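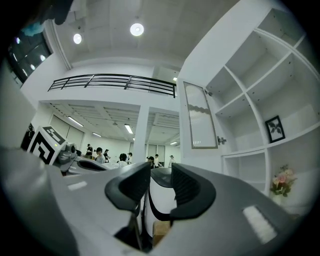 ## About Wando

Wando is a small office that tests printer drivers and scanner software, and writes down what happens. We started because the download pages we relied on at work were bad. Half of them repeated the spec sheet, and the other half wanted you to install a "driver updater" before they would show you the file. We still don't see why a person who needs to print a shipping label should have to put up with either.

## What we do

We keep notes on 39 printer and copier models, most of them old enough that the maker has lost interest. For each one we list which driver package installs cleanly, which one drags in a toolbar or a "print experience" app, and which operating system versions it really works on. "Compatible" on a vendor page often means that the installer opened. We want to see a page come out of the tray, in both directions if the machine does duplex, and a scan arrive in the right folder.

We also take on paid work for offices. Usually that means sorting out a shared print queue that three different people have "fixed" over the years. We work with sites of up to 30 machines. Bigger ones should hire somebody bigger.

## What we don't believe

- Page-per-minute figures. They're measured on pages with hardly anything on them.
- Universal drivers. We've tried plenty, and the stapler, the second tray or the scan button is usually what goes missing.
- Cartridge yield claims. A cartridge rated for 4000 pages may well reach that number somewhere, with somebody else's documents.
- Any program that finds "outdated drivers" on a computer that is working fine.

You may think this is a gloomy way to run a business. Perhaps. We have also changed our minds in print more than once, and the old entries stay up with the correction under them.

## Our tools

**Tindholm** is our test log. It records the installer used, the settings and the result, warts and all. **Odukoya** is a little script that removes leftover queues and ports after a failed install. It does one job and has no dashboard. **Wirkidberg** was meant to be a full print server, and we stopped work on it in May. The code is still there if you want it, but we wouldn't put it in an office – we took it out of ours.

## Money

Clients pay us by the job. We take nothing from printer makers, and there are no affiliate links on the driver pages. You only have our word for that, so check where the links go before you click them. You should be doing that on every download site anyway.

## Getting in touch

Use the contact form and include the exact model number, the operating system version and the error text as it appears on the screen. "It won't print" gets a slow reply. We read mail until 4 p.m. and don't offer phone support.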